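### 4.2 Pitch counts and the third time through the order

The second question of our study is whether a starting pitcher loses quality because he is tired or because the batters have already seen him. Both effects grow during a game, so they are hard to separate. We used the play records of the Multar league, which contain 3,784 starts with complete pitch data. From these we kept the 1,873 starts in which the pitcher faced at least one batter for the third time.

For every plate appearance we noted the pitch count, the inning, the score and the number of earlier meetings between the same two players in that game. Eglītis (Section 3) describes how missing pitch types were filled in. We did not use starts that were stopped by rain, even when they were finished on a later day.
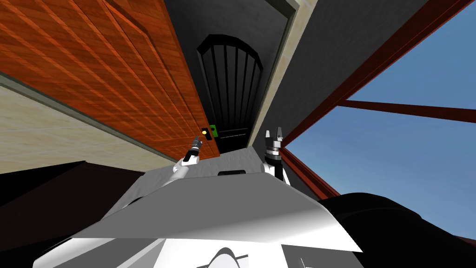 *Figure 3. Rendered view with a wood-grain door and, at the end of the passage, a black arched gate with vertical bars.*

The strikeout rate falls between the first and the third meeting in almost all groups of pitchers. The fall is small for pitchers who throw four or more kinds of pitches, and it is clearly larger for those who depend on a fastball and one breaking ball. When we compare only plate appearances with a similar pitch count, a good part of the difference stays. This suggests to us that familiarity matters by itself – fatigue alone can not explain the result.

Walks show another picture. They depend mainly on the pitch count and hardly on earlier meetings. The same was found by Kwon in his work on the Furnero winter season, although his group of pitchers was younger and their managers removed them sooner.
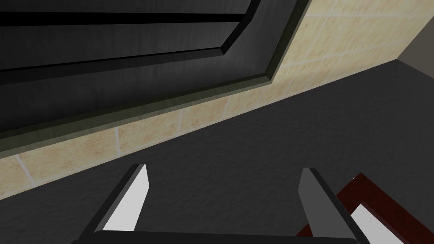 One difficulty remains with the choice of the manager. A pitcher who is allowed to continue is usually a pitcher who is doing well on that day, so the late innings contain better performances than a random sample would. We tried to correct this with a weight for each start, based on the score and the condition of the bullpen. To check the weights, we repeated the estimate on 200 random samples of the data, and the direction of the effect was the same in every one of them.

The size of the effect, however, changed with the ballpark. In Skidus, where the outfield is deep, extra-base hits in the third meeting were less frequent than our model expected. We return to the ballpark terms in Section 5.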